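# Open day report: teaching a gripper to tidy up

Course: Introduction to Automation, group report
Site visited: Vongate, Flitatcombe
Handed in: 26th December

## 1. Why we went

Our group had to choose a workplace where robots are being taught a household or warehouse task and write up how the work is organized. We picked the open day that Vongate holds at its Flitatcombe site every November. Most of the other groups went to the packaging plant. We wanted something closer to home use, and the Vongate program listed a session on tidying and packing small items.

The day was open to up to 20 students at a time. We signed in, got a badge and a one-page map, and were asked to leave our bags in the hallway.

## 2. What the company does there

Vongate does not build robots at Flitatcombe. It records people doing chores with a hand-held gripper, and the recordings are used later to train a robot arm to do the same chores. The person holds the tool by a handle and opens and closes the jaws with a trigger. A camera on the tool records what is in front of the jaws.

The staff said this is cheaper than steering a full robot arm by remote control, and faster to learn. A new operator gets 15 minutes of practice before any recordings are kept. We had expected a longer training period.

## 3. The demonstration

The demonstration took place in an area furnished like a living room, with a sofa, an armchair and a children's play mat. The task was to pick up small household things and put them in an open box. The operator worked from a task card, which gave the goal but did not say which item to take first. We were told this is on purpose. If every recording follows the same order, the robot learns the order and gets stuck when something is moved. 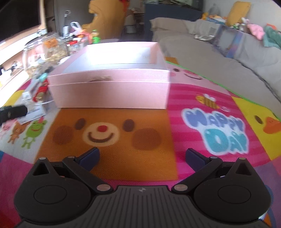
We asked how a recording gets rejected. There are two main reasons. One is that the operator's free hand comes into view and helps, which the robot could not copy later. The other is speed — new people tend to rush the last part of the movement, and the jaws close before they are lined up.

Each of us had a turn with the tool afterward. It was heavier at the front than we expected, and the wrist gets tired. Picking up a carton was easy. Thin, flat things were hard, and most of us ended up pushing them along until an edge lifted. The operator told us to come in at a lower angle and squeeze slowly, and that helped.

## 4. Numbers from the talk

After the demonstration there was a short talk in the meeting room. The target for the tidying task was 2,000 recordings. At the time of our visit, 1,896 had passed the check. The missing ones were mostly flat items, which matched what we found when we tried it ourselves.

We also asked about the supplier of the finger pads. Basetti makes them, and they are changed when the surface gets smooth. The checking software is called Arnardóttir. It marks recordings where the camera view is blurred or blocked, and a person makes the final decision.

## 5. What we learned

- The room matters as much as the tool. Staff move the objects between recordings so the data does not all look alike.
- Clutter is left in view. A robot in a real home will have to deal with it.
- Most of the working day goes to resetting and checking. The recording itself is short.

## 6. Problems with our report

We did not see the trained robot arm. It is kept at another site, so we cannot say how well the recordings work in practice. We also forgot to ask how long the operators' shifts are — two of us wrote to Vongate about this and had no reply by the time we handed in.

For the second report we would like to visit the site with the arm and see the same tidying task done there.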